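Keeping your money papers straight at home

I've put money into bond funds for years and I still get a knot in my stomach whenever the papers start talking about some government that can't balance its books. My fix is boring housekeeping. I do it at the kitchen table every March, with coffee and the radio on.

First, one folder per account. I have 4, and each gets its own color. Statements go in newest on top, and I pull out the flyers and the "exciting opportunities" before they can breed (so much glossy paper!). My friend Vandana Joshi uses one fat binder with tabs for everything, and hers looks nicer than mine, but I can never get the rings to close.

Second, write what you paid on the front of the folder. When my Turon fund dropped during a bad week for European bonds, I was all set to sell until I looked at the cover and saw I'd put in 520 dollars, years ago, and it was still worth more than that. I made a cup of tea and left it alone.
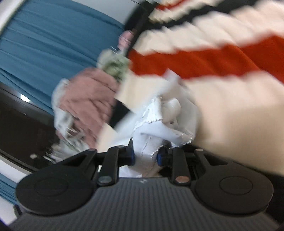
A bit of white fabric, with stripes and a blue curtain behind.

Third, keep a "scary headline" envelope. Clip the story, write the date on it, and don't touch your accounts for 30 days. Then open the envelope and read it again. Some of mine still look scary, and those are the ones I call somebody about. The rest go in the recycling.

For the paper itself, I shred anything with an account number once I've checked it against the year-end summary. Tax forms stay put, and so does anything showing what I bought and when. If your shredder jams like mine does, feed it three sheets at a time and take the staples out first.

Oh, and cash! I keep 400 dollars in plain savings just for house things, so a broken water heater doesn't mean selling a fund on a rotten day. I top it back up before I buy anything new.

Next job is the drawer with the old checkbooks. I've been putting that one off since Christmas.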